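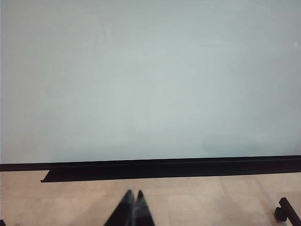 2019-11-04

Spent the better part of the morning cleaning a whiteboard, and I would like that noted somewhere, so it goes in here. The thing had been in the back office at Clendatside since July with the same delivery rota on it, written by someone with strong feelings about capital letters. By October it had stopped being ink and become part of the building.

Started with the felt rubber – useless, it just moved the blue about. Then the Cuvura spray, which smells of pears and hospitals and cost 8 pounds for a bottle the size of a pepper mill. Two coats and a tea towel I'm not putting back in the kitchen drawer. The rota went. What's left is a sort of weather. Faint streaks, wisps, and a bluish smudge low down on the right that I've decided to live with. The board is meant to be white and has settled on the grey of a wet sky, so we match.

Did the black tray along the bottom while I was at it. I don't wish to discuss the dust.

There's a tiny white speck up near the top on the right. I noticed it only once I'd sat down with my coffee, and have been looking at it on and off ever since.

The plan was to have the Arker order up there by lunch, all 146 lines of it, and the Thongsuk one beside it in green. By lunch I had written nothing. It seemed a shame. I stood there with the cap off the pen for a while, then put the cap back on and did the orders on paper, as I have every other month.

Rang home at four, soup for tea. Bus was 27 minutes late and I still have pears on my hands. Must buy a new tea towel before anyone asks where the stripy one went.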